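Ravemar 商会通讯：城东旧批发市场改建项目及会员事项

2021-09-24

家居用品零售商 Jiment 已经签下 Ravemar 城东旧批发市场一层的租约，计划明年 1 月开门营业。租用面积为 879 平方米，包括临街的卖场和后侧的收货区。商会在本周收到了业主方的书面确认，现将与会员有关的内容整理如下。

旧批发市场自摊位迁出后一直没有整体出租。二层目前有两家设计公司和一间培训教室，一层只在节前做过几次短期展销。周边商户多次向商会反映，一层卷帘门长期关闭，傍晚以后那一段街面人流很少，靠近公交站的几家小店受影响最明显。Jiment 入驻后，一层沿街的六个门洞将全部恢复使用，其中两个作为出入口，其余四个改为橱窗。

施工由 Szabo 建筑装饰承接，围挡从十月初开始搭设。按照目前的方案，围挡占用人行道的一半宽度，剩余部分保持通行。Szabo 方面表示，拆除和切割作业安排在上午九点以后，晚上七点以前结束。运送建材的车辆从北侧巷道进出，不在主街停靠。如果施工时间有变动，商会会提前两天用短信通知沿街会员。还没有登记手机号码的商户，请在月底前到商会前台补登。

北侧巷道的情况需要单独说明。这条巷道同时是五家餐饮店的后门通道，每天清晨有蔬菜和冻品送货。商会与施工方、业主方开过一次碰头会，商定早上六点到八点半巷道留给餐饮店使用，施工车辆在此之后进入。垃圾桶暂时移到巷道东口，清运时间不变。请各家不要把空箱和油桶堆放在巷道中段，那里要留出转弯的位置。

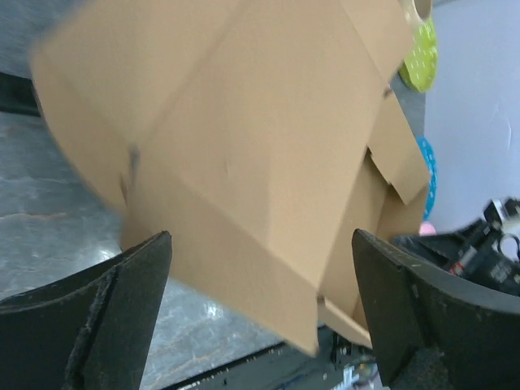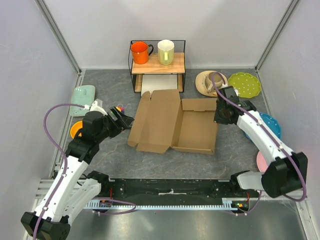 招聘方面，Jiment 计划在本地招收店员、收银员和收货员，分全职和兼职两类。岗位表已经贴在商会一楼的公告栏，也可以向前台索取纸质版。第一场面谈会放在商会会议室举行，时间定在十一月上旬，具体日期确定后另行通知。商会没有收取任何介绍费用，也没有委托其他机构代收报名费。如有人以商会名义收费，请直接联系前台核实。

有会员问到，新店开业后会不会影响现有的五金店和日用品店。商会就此向 Jiment 了解了经营范围。根据对方提供的资料，新店以床品、厨房用具、收纳用品和小型家具为主，不经营五金配件、电工材料和油漆，也不设餐饮区。厨房用具这一类与现有两家店有重叠，商会已经分别与这两家会员谈过，他们希望在开业前了解新店的促销安排。Jiment 同意在开业前一个月把首批促销的时间段告知商会，由商会转达。价格由各家自行决定，商会不参与。

停车是讨论最多的问题。旧批发市场后面的停车场原有一部分车位长期被闲置货架占用，业主方答应在十一月底以前清理完毕。清理后，购物顾客凭当日小票可以免费停车一小时，沿街所有会员店铺的小票同样有效，不限于 Jiment。入口处的收费机要更换，更换期间改为人工收费，可能会有排队。月租车位的会员不受影响，原来的停车卡继续使用。摩托车和自行车的停放区从西墙移到靠近楼梯口的位置，地面会重新划线。

街区共同宣传基金也借这次改建重新启动。基金由参加的商户按年缴纳，每家 500 元，新开业不满一年的商户减为 200 元，用于节日灯饰、街口指示牌和印制街区地图。上一次印的地图还是三年前的版本，上面有九家店已经搬走或改名。新地图准备在年底付印，愿意列入的会员请核对店名、门牌号和营业时间，填好表格后交回商会。表格只收纸质版，请加盖店章。不参加基金的会员也可以免费列出店名，但不附营业时间和简介。

新地图的设计工作交给了二层的 Tastatside 设计公司，报价在三家投标单位中居中，交稿时间最早。初稿会先在商会前台摆放一周，供会员查看和改错。上次地图把南口的两条小路画反了，这次请住得近的会员帮忙多看一眼。

其他事项：

一、年度会员证换发已经开始，请携带营业执照复印件一份。旧证到年底失效。换证当天可以取，人多时可能要等到下午。

二、灯饰安装需要从部分店铺的招牌上方取电，涉及的会员已经收到单独的函件。还没有回复的请尽快回复，逾期不回的，灯串会绕开该店铺，不再另行联系。

三、商会会议室的租用费从下月起调整为每半天 680 元，会员仍按原优惠办法减半。已经预订并付款的不补差价。投影设备免费使用，请在离开前关机，把遥控器放回抽屉。

四、小额经营周转的咨询窗口照常开放，每月两次，需要提前预约。咨询时请带上最近六个月的流水和租约原件。窗口只提供资料说明和填表协助，不代为审批。

五、沿街店铺的灭火器年检由商会统一联系检测单位上门，愿意参加的请在前台登记数量和规格。过期的灭火器由检测单位回收，更换费用由店铺自付。去年有几家登记后店里没有人，检测人员白跑了一趟，今年请留一个白天能接通的电话。

六、北侧巷道的两盏路灯已经报修，等待更换灯头。更换之前，晚间收店走后门的会员请自备照明。

关于旧批发市场二层剩余空间的出租，业主方表示目前还有三间可以分租，面积从小到大不等，租金面议。有意的会员可以通过商会预约看房，看房时间为工作日下午。三楼暂不对外出租，屋顶防水要等春季再做。

下一期通讯将刊登面谈会日期、停车场收费机更换的具体安排和地图初稿的查看时间。需要在下一期刊登转让、招工或歇业通知的会员，请把文字稿送到前台，每则不超过一百五十字，会员免费。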